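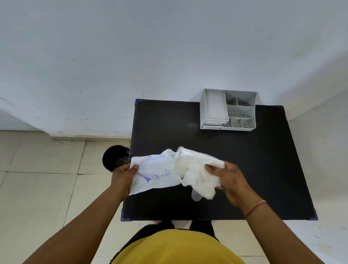 Slide 1: table against the wall, corner caps fitted.

Condition Reports for Short-Lease Rooms
Speaker notes, Cameron Paewai, 6/27/20

Opening

Introduce myself and the Nadlow office. Say that the talk covers the written report made at move-in and move-out, for furnished rooms let for less than a year. It does not cover deposits law. Questions on deposits can go to the afternoon session.

State the problem early. A condition report is used by a person who was not in the room when it was written. Most of ours were written as if the reader had been standing there. "Wall okay" means something to the writer on the day and very little to anyone eight months later.

What we reviewed

We took 200 closed reports from the Tuvine and Vitcombe buildings. Between them they held 1,999 line entries. Two reviewers read every entry separately and marked it as usable or not usable. An entry was usable if it named the item, the part of the item, and the kind of mark or damage. Size was treated as optional.

Pause here and explain the test with the wall entry. "Scuffs on wall" fails. "Gray scuffs, lower left of window wall, do not wipe off" passes.

Mention that the reviewers did not always agree, and that the disagreements fell mostly on dirt against damage. Dust, smears and loose grit are cleaning matters. Scratches, chips and stains that remain after wiping are condition matters. Our old form had one box for both - clerks filled it in whichever way came first to mind.
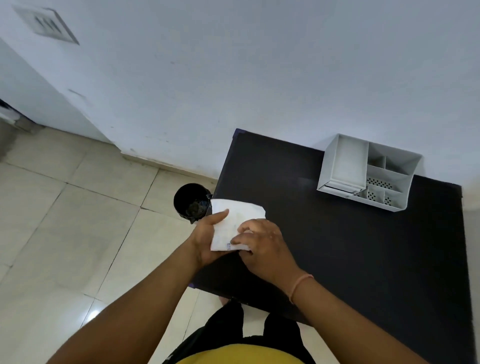
The revised form splits that box. Cleaning is recorded first and then closed. The room is wiped down if needed, and only after that does the clerk start on condition. It adds a short delay at the start of the visit and removes most of the arguments at the end of the lease.

Order of work

Go through this slowly. People will be writing it down.

Start at the door and go clockwise. Ceiling, walls, baseboards, floor, then fixed items, then loose furniture. Do not mix loose furniture in with the walls, even when a piece is standing against one. Move it if one person can move it safely. If it can't be moved, write "not inspected behind" on the line for that wall.

For floors, name the tile or board by its distance from two walls. A single measurement gives a line across the room and is no use to the next clerk.

For furniture, record top, edges, legs and fittings on separate lines. The word "good" is no longer accepted on any line. "No marks seen" is accepted.
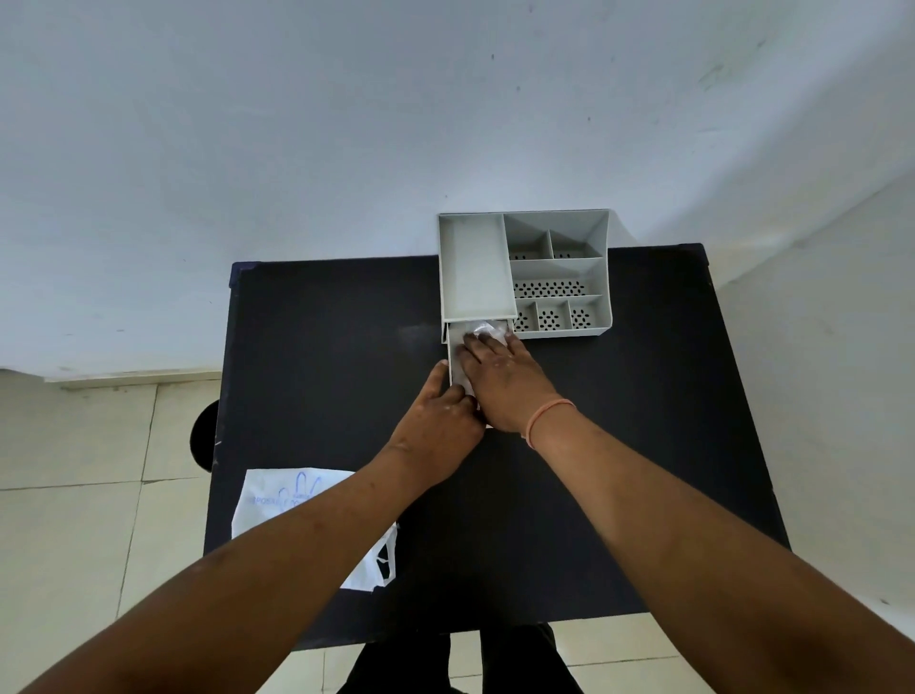
Wording

Put up the word list. Scuff: surface mark, nothing missing. Scratch: a line that can be felt with a fingernail. Chip: material missing. Stain: color change that remains after wiping. Mellor has used a longer list with eleven terms, and their clerks tend to settle on four or five of them anyway.

Ask for objections to "scratch". There is usually one about glass.

Signing

Both parties sign on the day. A tenant who disagrees with a line writes next to it - the clerk does not edit the line. Late comments are accepted for seven days and attached as a separate sheet, dated by whoever receives it.

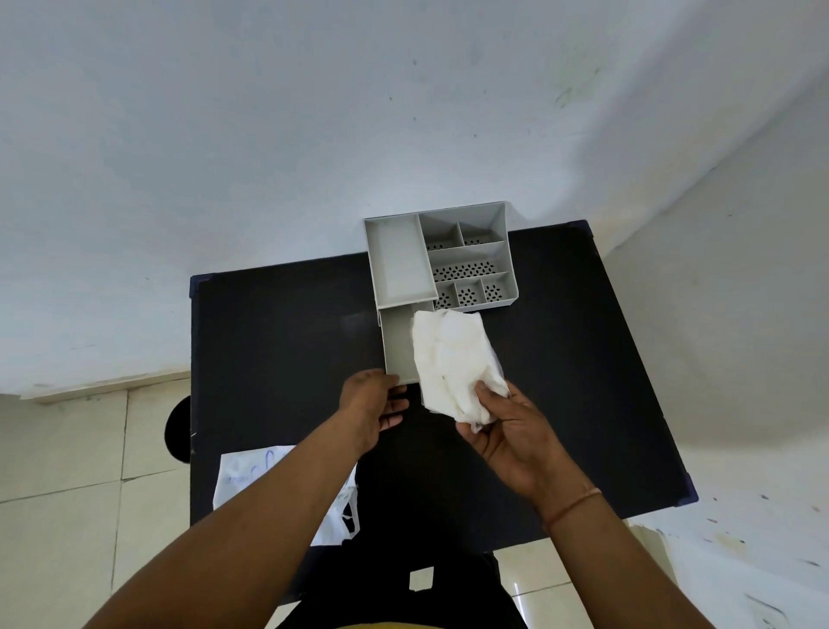 Oisín Gilmartin asked, when I gave a version of this in May, whether the seven days should run from signature or from the day the tenant gets a copy. He said that at Vitcombe the copy often went out late and the tenant lost half the period. The form now says from receipt. Read the new clause aloud.

Handouts are the blank form and the word list. Leave the last ten minutes for questions, and repeat each question into the microphone before answering it.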